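Ehsan Awan
10th December

Notes from the last stretch of work on the edge detector in Mavberg, our wrist-view perception stack. Mostly about translucent sheet. Long thread, mute if not your thing.

Background: Mavberg takes the wrist camera view and gives the planner a line to approach. With cardboard or painted metal the line is easy. With frosted plastic on pale wood the contrast is close to zero over most of the sheet, and depth is no help either. The stereo matcher returns either the table or nothing.

Old pipeline (frozen in May): segment the sheet, fit a polygon, take the nearest long side. On the translucent set of 458 clips it gave a usable line in 124. The rest were mostly masks that bled into the table.

New pipeline drops the mask. We look for a thin bright ridge, fit a straight segment with a robust estimator, then check that the texture statistics differ on the two sides. Same 458 clips, usable line in 394.

The two-sided check matters more than I expected. Wood grain is full of long, nearly straight lines, and the ridge filter likes them. Grain looks the same on both sides of a grain line. A sheet edge has grain on one side and a blurred version of it on the other.

Failure mode one: moulded features near the edge. Rounded tabs throw their own highlights, and if the window is too small the fit snaps to the side of a tab. Fix was a minimum segment length, set as a fraction of image width. Crude, but it held.

Failure mode two: the fingers. Black pads on pale wood are the strongest edges in view by a long way. We now project the finger model at the current opening and mask it before the ridge filter runs. If the encoder lags, the mask lags, so timestamps get interpolated – this took longer than the detector did.
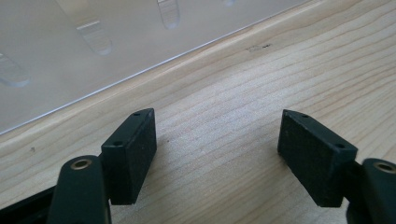
Frosted sheet on pale wood, pads open. The target is the thin bright line.

Latency: 31 ms per update on the bench machine, nearly all of it in the texture check. The planner only needs a fresh line when the tool has moved, so I'm leaving it.

Still open: confidence output. The fit residual is a poor proxy, as a clean grain line also has a low residual. Trying the texture distance instead. Next test set is Trirnlow, which has darker tables.

Config and the replay tool are in the Mavberg repo under tools/ridge. The defaults assume a pale table.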